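The Wage Floor at Drustdale

Last updated: January

For most of the last century the town of Drustdale set its wages by a method that economists would have told it not to use. Every winter the owners of the two largest employers, the Bauerfeind tannery and the Duvdale cannery, met with a delegation of workers and agreed on a single rate for unskilled labor. The rate was printed in the newspaper. Everyone else in town, from the feed store to the hotel, paid it or came close.

There was no law behind it. The state had no say in the figure, and no union signed anything. The agreement had no penalty clause. It lasted until the cannery closed, and for a few years after that out of habit.

Henrike Ruppert grew up in Akcombe, 29 miles down the valley, where there was no such arrangement. She has spent much of her career as a labor economist trying to work out what the Drustdale rate did and did not do. Her new book runs to more than 400 pages and draws on payroll ledgers that sat in the tannery basement until the building was sold.

The textbook prediction is simple. If a wage is held above the level at which everyone who wants work can find it, some people will go without. The least experienced will be hit first. Ruppert started out expecting to find exactly that, and in the bad years she did. When hide prices fell, the tannery kept the rate and let go of the men who had been there the shortest time. In Akcombe, wages dropped sharply and more people stayed on the job.

In ordinary years the picture is harder to read. The ledgers list 1,364 separate workers over the period she studied. Turnover in Drustdale was far lower than in Akcombe, and the tannery spent less on training than its competitors did. Ruppert's view is that the owners were buying stability and paying for it openly.

"They weren't soft," she told me. "Old Bauerfeind wrote in his own hand that he would sooner pay a man two cents more than teach another one to flesh a hide."

Jannik Grube does not accept this. Grube teaches economic history and reviewed the book at length last fall. His objection is that the ledgers only record the people who were hired. They say nothing about the ones who asked for work at the gate and were turned away, or the ones who never left the farm. A policy that shuts people out will always look good if you only question the people inside.

He also thinks Ruppert underrates the extent to which the rate protected the two big firms. A small shop that might have opened with cheaper hands and slower machines could not attract anyone. Between the first meeting and the last, no third employer of any size came to Drustdale. Grube calls it a cartel with good manners.

Ruppert grants part of the point. She has gone through church relief records to look for people without work, and they are thin. Relief in Drustdale was given in coal and flour, and the names were often left out on purpose. She estimates that about 500 households received help at one time or another. She can't say how many had someone who wanted a job at the tannery.

Gudrun Hellwig remembers the last of the meetings. Her father was on the delegation, and he came home each year with the number written on a matchbook. She went to work at the cannery herself at sixteen, on the pear line, at the printed rate. Her cousin in Akcombe made less and got laid off less.

"We used to argue about who had the better deal," Hellwig said. "It depended on the year. In a good year he'd be over here on a Saturday asking if they were hiring."

They usually weren't. The cannery took on seasonal help through families, and a boy from down the valley had little chance.

Paraschiva Vlad, who edited the book, had wanted a chapter on what the case means for minimum wage law today. Ruppert wrote a draft and then withdrew it. A voluntary rate in a town with two employers, she says, is a poor guide to a legal one covering millions of people. Grube told me that was the chapter he would most like to have read.

The tannery site is now a parking lot. Vangelis Mitsotakis-Vlachou, who bought the cannery building, rents it out by the square foot and says he has never heard a tenant mention the rate. The ledgers are at the county library, where they can be seen by appointment. 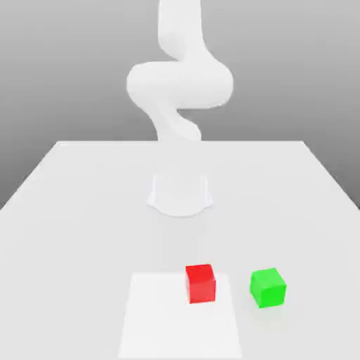 A white robot arm and two cubes, one red and one green, on a white table. Computer rendering.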